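Mouthguards: when to get one and how to look after it
4 min read

Our Wastport and Irkville offices get more calls about mouthguards in September than in any other month. School sports are starting, the sign-up packet says a guard is required, and parents want to know which kind to buy. Much the same questions come up again in spring, so we have put the answers together for this issue.

Three kinds are sold. Stock guards come ready to wear in small, medium and large. They cost the least, and they tend to be bulky. Most of them stay in place only while the teeth are closed, and that makes it hard to talk or breathe through the mouth. Boil-and-bite guards are softened in hot water and then shaped by biting down. Custom guards are made by a dental lab from a scan or mold of the teeth.

A boil-and-bite guard is fine for many children, especially those whose baby teeth are still falling out. Follow the directions on the package for how long to leave it in the water. If the first try comes out crooked, most brands can be heated and shaped again, but the plastic gets thinner each time. A guard that has been bitten almost flat over the back teeth should be replaced.

Custom guards cost more. At our offices the price is $240, and that covers the scan, the lab work and one fitting visit. Some dental plans pay part of it and many pay nothing, so call your plan before you book. Farah Entili at the front desk in Irkville can give you the procedure code to read to them. Allow two visits. The second one is short.

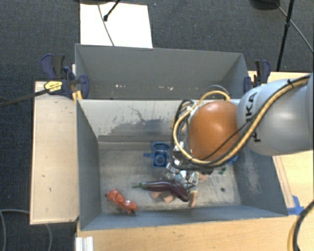 Does a child with braces need a different mouthguard?

Guards made for braces have a wider channel in front so the brackets are not pressed against the lip, and they are not molded tightly to the teeth. A regular boil-and-bite guard can catch on the wires, and it stops fitting as the teeth move. Ask the orthodontist before buying one. If your child wears braces on the lower teeth too, ask whether a guard for both rows is needed.

Football, hockey and lacrosse are the sports people think of first. We also see broken front teeth from basketball, skateboarding and bikes. A guard for the upper teeth is usual for all of these. It will not prevent every injury, but it spreads the force of a hit and keeps the teeth from cutting the lip and cheek.

Rinse the guard in cool water before and after it is worn. Brush it with a soft toothbrush and a little plain hand soap, rinse it well and let it dry. Toothpaste can scratch the surface. Keep it in a hard case with air holes. Hot water, a closed car in summer and a dog will all ruin a guard, and we replace plenty for each of those reasons.

Bring the guard to every checkup. We look for cracks, rough edges and worn spots, and we check that it still fits. Growing children often need a new one each season. Adults can usually keep theirs longer.

If a permanent tooth is knocked out, pick it up by the crown and leave the root alone. Rinse it briefly if it is dirty, put it back in the socket if you can, and hold it there. If you can't, keep it in milk. Call us right away, day or night. The after-hours message gives the number of the dentist on call. A baby tooth should not be put back in, but we still want to see the child.

Scans for spring sports are being done at both offices through the end of the season. The Wastport office will be closed on 21st March for staff training. Irkville will be open its usual hours that day.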